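Camenzind episode notes: read me first

Hello, and thanks for downloading my spreadsheet. I started keeping these notes during the first series of Camenzind because I kept losing arguments about who had been in the boathouse and when, and it has grown into something a bit bigger than I meant it to. People on the forum asked for a copy, so I've tidied it up (mostly) and written this to go with it.

If you've never seen the show: it's a murder mystery set in Trodonthorpe, a made-up fishing town where everyone is somebody's cousin and the lighthouse keeper knows far too much. There are spoilers in every single tab, including the one called "Locations". Please don't open it until you've finished series 2. I mean it!

What's in the folder

scenes.csv is the main one. Each row is a scene, with the series, the episode, where it happens, who's in it and a short note from me. There are 1,000 rows at the moment, a number I reached by splitting the wedding reception into far more bits than it needed, and I'm not sorry.

clues.csv lists anything I think the writers wanted us to spot. The torn ferry ticket is in there, and so is the business with the two left boots. Each clue has a confidence score from 1 to 5, where 5 means another character says it out loud and 1 means I was watching on my own late at night and got excited.

theories.txt is a plain list of who people think the Harbourmaster is. I add to it whenever a good one turns up, and I've left the old wrong ones in, mine included. I was convinced it was the vicar all the way up to the funeral episode.

How I fill it in

I watch each episode twice. The first time is just for fun, with the lights off and no pausing. The second time I have the laptop open and stop every few minutes, so a normal episode takes me most of an evening. Times are to the nearest 30 seconds, counted from the end of the "previously on" bit and not from the start of the file, as the streaming version and the broadcast version have different lengths of recap. If your times don't match mine, check that first.

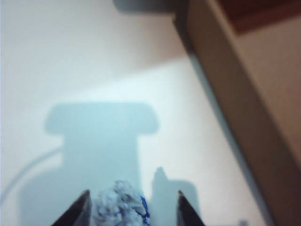 Locations were the hardest column to keep straight. The show uses the same kitchen set for the Farell house and for the flat above the chandler's, with different curtains, and I mixed them up for most of series 1. I've been back and fixed those, but if you see "Farell kitchen" in a scene where the Farells are supposed to be in Dover, it's probably one I missed.

Character names are spelt the way they appear in the end credits. Where somebody is hiding who they are (you know the one) I've used the name they were going by at that point in the story, and put the real one in the "revealed as" column. That column is hidden by default, to save the people who ignored my warning further up.

Things that are missing or a bit wrong

The Christmas special isn't in yet. I've watched it, I loved it, and I can't work out where it goes. The snow says one thing and the state of the harbour wall says another.

Flashbacks are a mess. In series 1 I gave them the date of the episode they turn up in, and in series 2 I gave them the date they happened. I'd like to pick one and stick to it, but it means going through everything again, so for now there's a yes/no column that at least tells you when you're looking at a flashback.

I only note who's on screen, so phone calls have one person in them unless we see both ends. This matters quite a lot for the Dover calls! If you're building a timeline of who knew about the will, read the notes column as well.

Using it

Take it, sort it, make charts, argue with it. If you post something based on it, a mention would be lovely, and please keep spoilers out of your titles. It's all my own typing, and there are no scripts or screenshots in the folder. I've nothing to do with the people who make the show.

Corrections are very welcome in the forum thread. Give me the row number and what you think it should say, and a time if you have one. I go through them in batches, and the last batch went in back in February, so anything newer than that is still in the queue.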